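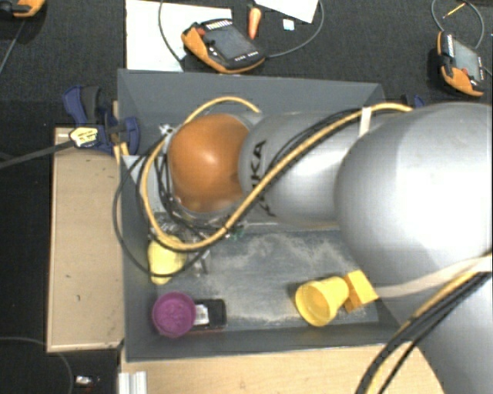
Gray bin at Minmont, scuffs and all, with a pale yellow pear shape over on the left.

I have wanted to get inside Marar for years, mostly because I drive past it on my way to the dentist and there are always towers of bins out in the yard. So when Lensa Seyoum sent me the flyer for the open day at the Minmont site (Friday, doors at ten, free coffee) I put my name down before I'd read to the bottom. Bins! A whole building of them!

Marar rents out bins. Farms, bakeries, toy stores, the county library when it moves its books, they all take a load and send them back when they're done, and then Marar cleans them, checks them and sends them out again. There are 800 in the building on an ordinary day and the place can hold 1,000 before they start using the yard, which explains my towers.

Parking was a pain. The lot by the front door was already full at ten to ten, so I ended up on the gravel behind the tile store and walked back along the fence in the wrong shoes. By the time I'd signed in and found a name sticker, the first tour had left. The next one was 30 minutes off, so I had two cups of the coffee (good) and half a lemon bar (very good) and read the whole wall of old catalogs. They used to do bins in a sort of mustard color, and I would have bought one on the spot.

Our guide was Thenmozhi Kandasamy, who has worked there since it was a single rented bay, and she is exactly who you want for this. She talks fast and picks things up and hands them to you. First stop was the returns area, where everything comes off the trucks and gets tipped out, and she had us guess from the dirt what each bin had been used for. I got flour right and nothing else. Potatoes, apparently, leave a line around the walls, and I said onions with total confidence.

The gray rectangular ones were my favorites, and I took far too long over them. From the outside they're about as exciting as a filing cabinet, but look at the floor of one! Dark gray, with pale scuffs going every which way and a dusty sort of bloom that's heaviest across the middle. I asked if that meant it was on its way out and Thenmozhi said no, scuffs are fine, they'll rent a scuffed bin all day long. What they care about is cracks at the corners and any bend in the rim, and she ran her thumb along an edge to show us where the trouble starts. I have been doing this to my own storage tubs ever since I got home. Two of them fail.

Then came washing, which was loud and steamy and smelled like a swimming pool. We stood behind a yellow line and shouted. A man from Dristham (they make jam, three counties over) wanted to know about labels, and I'm so glad he did, because I'd never thought about labels. The glue is the worst part of the whole business! They soak, they scrape, and some still have to be done by hand with a plastic blade. If you ever borrow one of these things, please use the card slot on the end.

Last was the stacking room, where we were allowed to have a go. The trick is to turn every second bin around so it nests, and to lift from the short ends. My stack leaned. Lensa's did not, and she has mentioned it twice.

A few things if you're thinking of the next one, which they said would be in October:

Wear closed shoes. They turned away a woman in sandals and she had to wait at the catalogs.

The tours take 20 people each, and you have to sign up again at the desk even if you booked online.

There's a table of retired bins for sale by the exit, cash only. I came away with a small green one for the potting bench and wish I'd gotten the lid.

We had lunch afterward at Gretari, across the road, where the soup was split pea and the bread came warm. Lensa is going back for two more bins if her sister will lend her the truck.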